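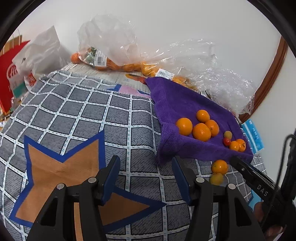

Kidari Adds Printed Table Covers and Colored Kitchen Cloths to Its Household Textile Range

Stirkedport, 2023-02-19

Kidari, a supplier of household textiles based in Stirkedport, has added two product groups to its catalog: printed table covers for everyday use and solid-color kitchen cloths. Both groups are available to retail and institutional buyers with immediate effect. They replace the plain-weave table linen that the company has sold under the Prerthorpe name, which will remain on sale until existing stock is exhausted.

Table covers

The first pattern released is a gray ground divided by a grid of white bands. The bands carry small pale-blue dashes and a dark edge, and the gray squares between them are printed with fine, dark, brick-like flecks. Large stars in orange-brown with a wide royal-blue outline are placed over the grid. The repeat is set so that the stars do not align with the grid intersections. Cut lengths can therefore be started at any point on the roll without a visible change in the layout.

The covers are supplied unhemmed on the roll or finished to order. Finished covers have a flat double-turned hem. Corner weights are not fitted as standard. Kidari recommends that a cover be unfolded and left on the table for 12 hours before first use to allow shipping creases to relax. Ripples that remain after this period can be worked out by hand from the center of the table toward the corners.

Kitchen cloths

The kitchen cloths are intended for draining washed produce, covering bowls and lining trays. The first color is a deep purple, selected because fruit juice marks show less on it than on the pale shades in the previous range. A cloth can be laid directly over the table cover, and one edge can be folded into a ridge to keep oranges and other round fruit from rolling. No separate tray or rack is required for this use.

Cloths should be washed once before contact with food. The purple dye may release a small amount of color in the first wash, and the cloths should not be washed with light items until the rinse water runs clear. Fabric softener reduces absorbency and should not be used.

Weight and packaging

A finished cover in the standard size weighs some 900 grams. Kitchen cloths are packed in sets of three, with one care card per set. Covers and cloths are packed separately so that buyers can order either group alone.

Finishing and supply

Hemming and final inspection are carried out by Yazıcı, a finishing shop that has handled the Prerthorpe linen in previous seasons. Inspection covers print registration, edge straightness and loose threads. Covers that fail on registration are recut to smaller sizes where possible.

The new groups are listed in section 328 of the Kidari trade catalog. Samples of the table cover are sent as a single cut piece showing at least one complete star. Samples of the kitchen cloth are sent full size. A second table cover pattern is scheduled for August, on the same base fabric and with the same finishing options.

Orders and sample requests are handled by the Kidari trade desk in Stirkedport.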